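Working Group on Shared Practice for Tabletop Manipulation Cells
Minutes of meeting, May 27, 2026

Chair: Kieran Ó Ceallaigh
Sites represented: Kireo, Plumorus, Dolan
Apologies: Punach (written comments received and circulated)

1. Minutes of the previous meeting

Accepted with one correction. Under item 4, "stop distance" should read "stop time". The chair will reissue the text.

2. Matters arising

2.1 The glossary has been merged. Left and right arm are now defined from the robot's side of the table in every section. Dolan noted that its operator cards still use the viewer's left and right. Dolan to reprint.

2.2 Punach had asked whether the document should cite the machinery safety standards in force at each site or restate them. Agreed to cite only. The practice document sits under local law and site risk assessments and does not replace either of them. A sentence to this effect goes into section 1.

3. Draft practice document, sections 2 to 4

3.1 Section 2, speed during teleoperation. The draft sets a single limit for all sessions. Plumorus asked for a separate, lower limit for the first session after any change of gripper, mount or controller software. Accepted. The wording will be "reduced speed until the check sequence in Annex A is complete and signed."

3.2 Section 2, two arms in a shared space. Kireo presented its practice: the idle arm is parked at a named pose outside the working volume of the active arm, and the controller holds it there until the operator releases it by a deliberate input. Dolan does not use a hold and relies on the operator. After discussion the hold was adopted as a requirement for single-arm tasks. For two-arm tasks the software separation check stays on at all times. Dolan asked for its disagreement with the first point to be recorded.

3.3 Section 3, reaching into the cell. The draft said that nobody may reach over the mat "while the robot is running." The meeting found this unclear, as a paused arm is still powered. Replaced by: "No person places a hand or tool over the mat unless both arms are in protective stop and the operator has said so aloud." Objects are to be reset from the near side only.

3.4 Section 3, indicator lights. Punach's written comment asked that a green light should not be taken as permission to enter. Agreed. Light colors differ between arm makers and between base and mount lighting, and the document will not assign a meaning to any color. Each site is to post the meaning of its own lights at the cell.

3.5 Section 4, payload and objects. No change for toy bricks and similar light parts. Objects with a sharp edge, glass, and anything containing liquid are moved to a separate annex, which Plumorus will draft.

4. Incident log

4.1 The log covers 4000 episodes across the four sites. There were 61 protective stops. No injuries were reported.

4.2 Of these, five stops were traced to a cable catching on the arm or on an object. The remainder were contact with the table, contact between the arms, or operator error in the reset. Kireo asked that contact with the table be split by cause in the next log, since a low grasp on a thin part and a wrong table height setting call for different corrections. Agreed.

4.3 Plumorus reported that episode 454 had been logged twice under different operators. The duplicate has been removed and the totals above are correct.

5. Section 5, cell layout and cable routing

5.1 Most of the time under this item went to wrist cables. The draft requires all cables to be "secured along the arm." Several members pointed out that a cable fixed tightly across the wrist joint will be strained at the end of its rotation. The new text allows a free loop at the wrist, provided that it has been checked through the full range of wrist motion, and that the fixing point on the link is inspected at the start of each shift.
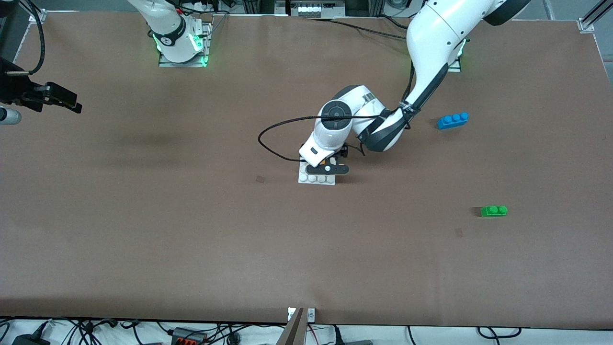

5.2 Cable ties on the arm are permitted. Tie ends are to be cut flush. Adhesive tape is not permitted as the only fixing on a moving link.

5.3 Cables crossing from the far edge onto the mat. Dolan proposed a ban. Kireo objected that the run between two bases on the same edge is short and lies behind the working area. Compromise: such cables are allowed outside the marked working area, and objects may not be started within a hand's width of them.

5.4 Near edge. Power adapters, modules and loose cable on the operator's side of the table were discussed. It was agreed that the strip between the mat and the table edge may hold equipment, but that the emergency stop must be reachable without leaning over it. Sites unable to meet this are to move the stop.

5.5 Mats. A plain matte surface is recommended. Marks or stains are to be noted in the cell record so that they are not mistaken for objects when recordings are reviewed. The mat is to be fixed flat before work begins. No color is specified.

6. Training of operators

Sign-off remains with the site lead. Punach's proposal for a shared written test was not supported. A shared checklist will be trialed by Kireo and Plumorus.

7. Actions

Chair: reissue previous minutes; add scope sentence to section 1.
Dolan: reprint operator cards; confirm emergency stop position at both cells.
Kireo: revise 5.1 to 5.3 and circulate; supply hold function settings.
Plumorus: draft annex on sharp, glass and liquid-holding objects; draft Annex A sign-off sheet.
Punach: comment on revised 3.4.
All sites: post indicator light meanings at each cell.

8. Next meeting

To be arranged by the chair once the revised section 5 has been circulated.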